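Why do we cut food into pieces?

A toy kitchen is a good place to learn about cooking. First, look at what every kitchen needs: a pan, a bowl, a kettle and a plate.
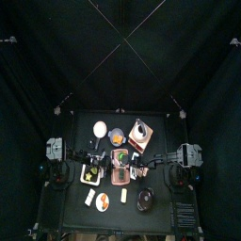 The white pan has a dark handle. The tray in the middle is pink.

Some food is big and round. It needs a long time to become hot inside, so cooks often make it smaller.

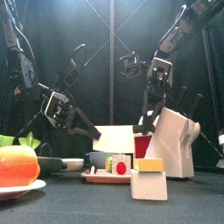
Small pieces cook faster

The heat has a shorter way to go. Try to find the pieces in the green block.
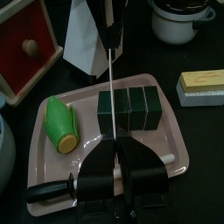

A corn cob, a green block in four pieces and a toy knife on the tray.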